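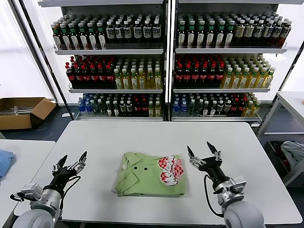

Light green shirt, folded, collar to the upper left.

Laundry Claims: Frequently Asked Questions
Maintained by Valter Ekström, Hendesbridge
Last revised Tuesday, May 17, 2022

Readers of the Hendesbridge household column send me product labels and ask whether to believe them. The same questions keep coming back, so the answers are collected on one page. I don't sell anything and I don't take free detergent.

Do I need to use the full cap of detergent?

Usually not. The cap is bigger than the dose, and the lines inside it are often molded in the same color as the plastic, which I find hard to put down to carelessness. Look for the lowest line and start there. If clothes come out smelling stale or feeling greasy, go up a little. If they feel stiff or you see white streaks, go down. People with hard water will need more than people with soft water, and the label may have a small chart for it that is worth finding your glasses for.

Are pods better than liquid or powder?

They are tidier. They also fix your dose at whatever the maker chose, so a half load gets the same amount as a full one. Powder is generally cheap and stores well if the box stays dry. I have never seen a pod do something on an ordinary load of shirts that a measured scoop of powder didn't do. Keep pods locked away from children.

Does cold water clean as well as hot?

For most everyday clothes, well enough. Sweat, dust and light food stains come out cold if the detergent is made for it. Where I stop believing the advertising is with greasy work clothes, cloth diapers and the sheets of someone who has been ill. Those I wash as hot as the care label allows.

What about the Drusten laundry ball?

A reader mailed me one. It is a plastic ball with small beads inside, and the box says it replaces detergent for 660 washes. I would like to know who sat through them. I washed 12 loads with the ball and then 12 similar loads with nothing but water, and I couldn't tell the two sets apart. Neither could my brother-in-law, who had no idea which was which. My test was small and done at home, so weigh it accordingly. The seller has been asked for any test that compares the ball with plain water and has sent me a discount code.

Do dryer balls save energy?

Perhaps a little, if they keep big items from wadding up. A good shake before loading does some of the same work. I would be wary of any package that prints an exact saving, as it can't know your dryer, your load or how wet your towels are when they go in. Clean the lint filter first and see how you feel about buying balls after that. 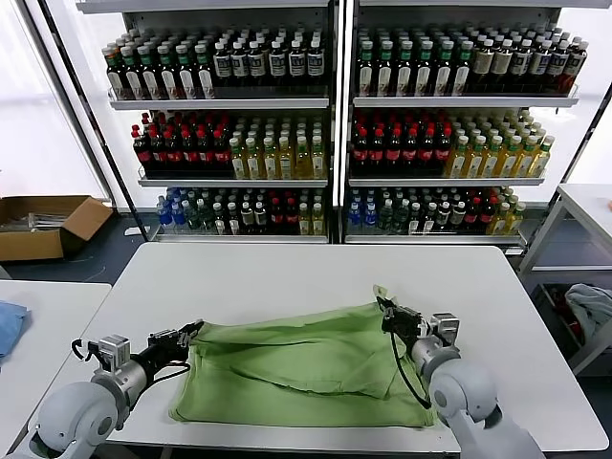

Light green cloth, creased and partly folded.

Does wrinkle release spray work?

Somewhat. Spray a cotton shirt with it, pull the fabric flat, hang it up, and many of the creases will drop. Now do the same with a bottle of tap water. The commercial kind has a softening ingredient that helps the fibers relax, and it has perfume. On a T-shirt I can't see enough difference to pay for it. On a linen jacket I can see a little. Test it on an inside seam, whichever you use, and don't put either one on silk without reading the label.

Is there a right way to fold a shirt?

No, and I distrust anyone who charges for the answer. There are folds that stack well and folds that don't. A shirt kept in a drawer for a week will have a crease or two in it no matter how you handled it. If a printed design matters to you, keep the hard fold off the print. I doubt a single fold hurts anything, though a thick print folded on the same line for years may well crack there.

Someone wrote to ask about the Hamumside Method, a paid course that teaches 17 folds. I was lent the booklet that goes with it. Most of them are the same rectangle with the sleeves tucked in at different moments. One is a fairly good way to deal with hooded sweatshirts, and you could work it out yourself on a slow evening.

Will rolling clothes save space in a suitcase?

It changes the shape of the pile. The cloth takes up as much room as it did before, minus whatever air you squeeze out, and a tight flat fold squeezes out air as well. I roll socks and T-shirts to fill gaps and lay shirts flat on top. Vacuum bags do shrink a load, mostly sweaters and padded coats, but they do nothing for the weight and you will need a way to get the air out again on the trip home.

Should I wash new clothes before wearing them?

Yes. It is one of the few pieces of standard advice I have no quarrel with. New clothes can carry loose dye and finishing agents, and they may have been tried on by strangers.
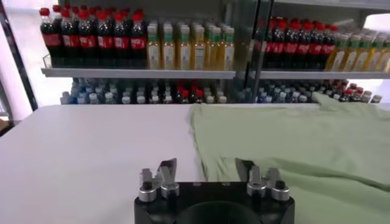
Wash dark things on their own the first time. Adding vinegar or salt to "set" the dye is an old habit, and I can't find a good reason to think it works on modern store-bought clothing. If a red shirt is going to bleed, it will bleed through the vinegar too. A separate wash costs you very little by comparison.

Do I need fabric softener?

Towels are better off without it, since the coating it leaves makes them slower to take up water. The same goes for a lot of sports clothing. On cotton shirts it is a matter of taste – I stopped years ago and nobody in the house noticed until I brought it up.

What does "antibacterial" mean on a laundry bottle?

Read the back, where the small print lives. Sometimes there is a listed ingredient and a stated soaking time. Often the word applies only if you use a much larger dose than the one on the front. Where I can find neither an ingredient nor a time, I treat the word as decoration.

How do you test things?

On a kitchen scale, in one machine, with old cotton T-shirts and a notebook. Stains are coffee, cooking oil and garden soil. My neighbor Valter Hellström judges the results without knowing which product is which. Yes, we have the same first name, and no, I am not grading my own work. There are 46 products in the notebook so far, and I have bought a second package of very few of them.

Can you test a product for me?

Send the name and a picture of the label, both sides. The next round starts in June. Please don't mail opened bottles; the last one arrived mostly on the outside of its box.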